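Sirkov Toy Listings
Data card, version 4

Summary

Sirkov is a table of 1,148 secondhand toy listings written in English. Each row holds the listing title, the seller's free-text description, a condition grade and a category. It was put together to study how people describe wear and damage when they sell used toys online.

Maintainers: Birsen Altıntaş and Assunta Palumbo
Last updated: September 10, 2024

Source

All listings come from Tekin, a small resale site that closed to new sellers in December. Sellers agreed to reuse of their text when they posted. Names, phone numbers and street addresses were removed by hand, and prices were dropped because many were left at the site's default value.

Categories are balls and outdoor, blocks, dolls, puzzles, vehicles, and other. A toy that fits two categories is filed under the one the seller picked first.
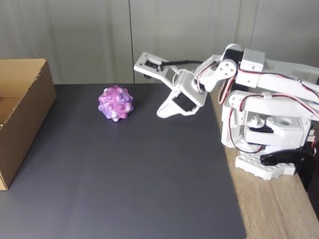
Pink-and-purple bubble toy ball, category "balls and outdoor".

Condition grades

Grades run from 1 (heavy wear) to 4 (like new). They were assigned from the text only. Duygu Yurt graded the full set, and Zübeyde Bilgin graded 200 rows a second time as a check. Where the two disagreed, the lower grade was kept – see the notes column for those rows.

Files

listings.csv – one row per listing, UTF-8, comma separated
grades_second.csv – the second set of grades
categories.txt – category names and short definitions

Descriptions are cut at 600 characters. The field "truncated" is 1 when this happened and 0 otherwise.

Known problems

Puzzles with missing pieces are graded unevenly. Some sellers use "vintage" for anything scratched, and we left that wording alone. A few listings cover a mixed lot and carry a single grade for everything in it. Line breaks inside descriptions were replaced with a space, so lists of parts can be hard to read.

Terms of use

Free for research and teaching. Please don't try to trace sellers from their wording. Corrections go to Birsen Altıntaş, with the row number in the subject line.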